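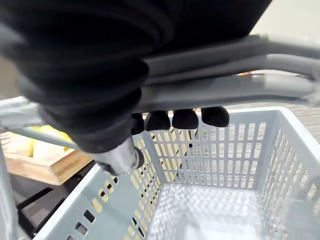 Gray basket, by the handle

Subject: Re: [barnton-swap] Walking the shopping home vs. the car

Hi all,

Keegan Lachance wrote:
> I keep meaning to give up driving to the Fortin Road shops but every
> time I try it I end up with fingers like purple sausages by the time
> I get to the bridge. How are the rest of you carrying everything?
> Is it worth getting one of those trolleys or do they just tip over
> on the curbs? Also does anybody know if the Saturday produce place
> takes back egg cartons?
>
> Keegan

Keegan, yes, they take egg cartons, but only the cardboard ones and only if you hand them to the woman at the far till. The other till will look at you like you've brought in a dead bird.

On the carrying, I have opinions! We sold the second car in August and I've been doing the whole week's food on foot ever since (my knees have opinions too). From our door to the shops is 2660 steps if I take the canal path, which I know because my sister gave me one of those watches and now I can't stop looking at it. Going up over the hill is shorter but you pay for it on the way back with potatoes.

The first month I did everything in plastic bags and it was miserable. Thin handles are the whole problem, I think. The weight all sits on one little line across your fingers, and you keep stopping to swap hands, and then the bag with the yogurt in it splits outside the dentist. Anything with a thick handle you can get your whole hand around is so much better. I had a foam bicycle grip left over in the garage, slit it down the side and slipped it over the bag handles, and that got me through to fall. Costs nothing if you have an old bike. If you don't, I have one more grip and you're welcome to it.

Then I bought a trolley, the Kerunow one with the 2 big wheels, and here is my full report. It does not tip on curbs if you go up backward. It does tip if you go up forward in a hurry with a watermelon on top, ask me how I know. The bag part unclips and goes in the wash, though the first time I did it the lining came out a bit crinkly and has stayed that way. The little pocket on the back is useless for anything except a list. I paid more than I wanted to but I've stopped thinking about it, and my shoulder has quit clicking.

For packing I put the cans and jars down at the bottom over the axle, then the milk upright against the back, then bread and anything that bruises on top. Eggs I still carry in my hand like a crazy person. My husband says they'd be fine in the trolley and he may be right but he isn't the one who'd be cleaning it.

What's made the biggest difference is splitting the trip. I used to do one enormous shop and it nearly finished me. Now I go Friday early for the heavy things, when the place is quiet and they've just put the bread out, and then I pick up greens and fruit whenever I'm passing. It sounds like more walking and I suppose it is, but each trip is pleasant, and I've been buying less junk because I know I'll be the one dragging it up our street. We threw out almost nothing last month, which for our house is a miracle.

If you'd prefer the bus home, the 229 stops right by the pharmacy and the driver will let the ramp down for a trolley if you ask. Try to catch it before school lets out. After that you'll be standing with your trolley wedged between 7 backpacks and somebody's trombone.

Oh, and for those of you who asked about the Soline laundry powder, the refill shop has it again, in the big bin by the window. Bring your own tub with a lid that really shuts. I brought one that didn't and my coat smelled of lavender for a week.

Does anyone have a decent way of getting frozen things home in summer? I've been wrapping the peas in a beach towel and it sort of works, but the ice cream is a lost cause. I saw someone at the crossing with an insulated liner inside her trolley and I was too shy to chase her down and ask where she got it. If that was you, please write back!

Keegan, come by for the bike grip any evening after six, just knock loudly, the bell's still broken.

Marge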